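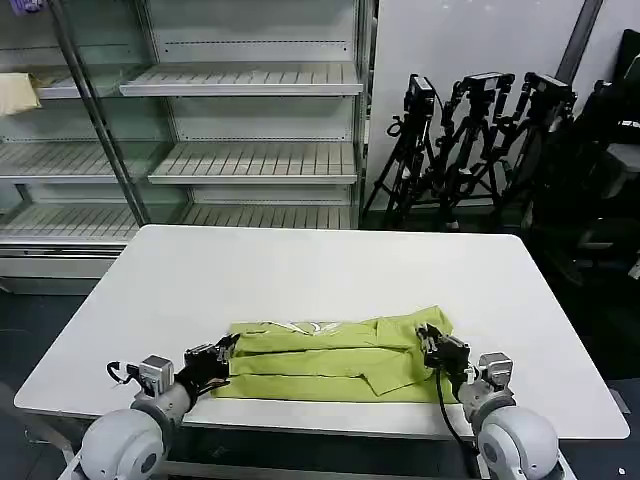

A reader in Lurkham wrote in to ask how often we really have to fuss with the folding cell, and whether it wouldn't be kinder to just leave the poor thing alone. It's a fair question! The answer is that we look it over every 646 shirts, which on a busy stretch comes up faster than you'd like. Both grippers get wiped down, the cables get a gentle tug at the wrist (the left one worked itself free in November, and oh, what an afternoon that was), and then the two arms are sent home and zeroed again from the Jumero panel. After that we run a green shirt through, slowly, and watch whether both ends come down together. If one side lags, the Bravon wrist joint usually wants its 2 set screws snugged up. The counter stood at 2562 this morning, so the next check is close.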